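Open day at Mangundap, 18 December 2022

I had wanted to see the Mangundap office ever since Ritva Kauppinen told me about it over coffee back in May, so off I went, scarf and all, and got there far too early. Sekar Harahap let me in anyway and told me to make myself at home.
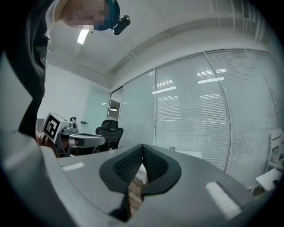 I do love a nosy look at where other people work, and I could happily have stayed in that wooden-floored room all morning - the tall mesh chair by the windows had my name on it! Sekar and I got to talking about bad backs and good headrests, and then about the pipes they had left showing along the ceiling, which I've rather come around to.

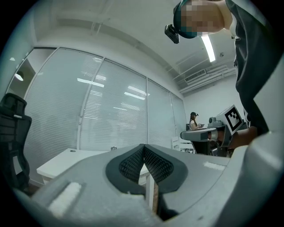
Getting there

Take the 331 bus and ring the bell marked Velus.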